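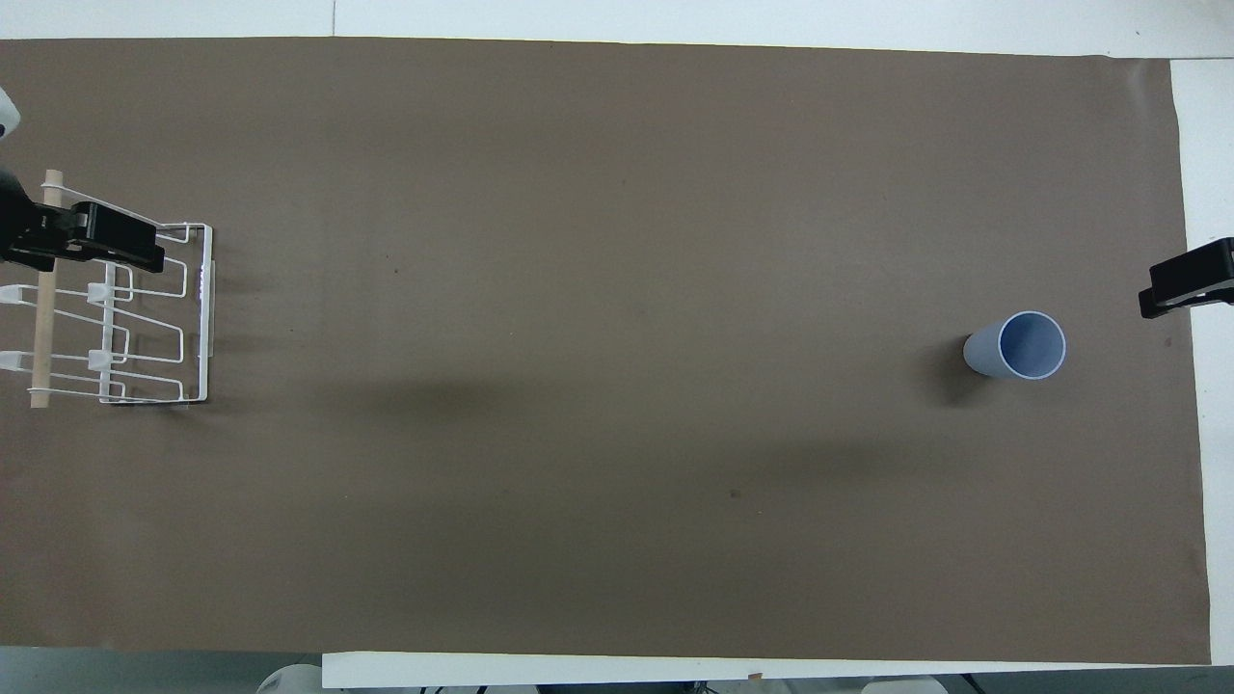
Gremau Two-Arm Bench Cell: Set-Up Guide
Section 8. Covering the table and checking the grippers

Last updated 13 August 2023
Reading time: 2 minutes
Print this page | E-mail this page

The Muvitz tabletop is white, and so are plenty of the things people like to put on it. Brown kraft paper fixes this for less than the price of a new camera. Do this section with both arms parked and the drives off.

1. Wipe the table. Crumbs under the paper become hills, and the arms have no interest in hiking.

2. Roll out one long sheet and cut it short of the right end. A strip of bare table there is fine. Paper hanging over the front ledge is not, as the cables run below it.

3. Flatten the sheet by hand, working from the middle. Small creases can stay. If an edge curls enough to catch a finger of the gripper, tape it down or turn the sheet over.

Note: Soft shadows and darker patches on the paper are normal. Specks are normal too, but wipe off any that move.

4. Set the dish rack at the far left of the paper and the light blue cup toward the right. Leave the middle clear.

5. Switch on the drives and stand back from the table. Jog the left gripper to the top of the rack and close it on the upper wires at low force. Keep the right gripper open.

CAUTION: Wire bends. At full force the gripper will redesign your rack, and Habte does not stock racks.

6. Run program 228 from the pendant. The left arm lifts, waits and sets down. Watch the paper, which should stay where you put it. If it travels with the rack, stop the program and tape the corners.

7. Open the left gripper, park both arms and write the cycle count in the log. The Brilcombe cell was at 3,102 when Tamer Obeidat last changed its finger pads, and the old ones had gone as smooth as soap.

Replace the paper when it tears. Coffee also counts.

Continue to Section 9, Finger pads.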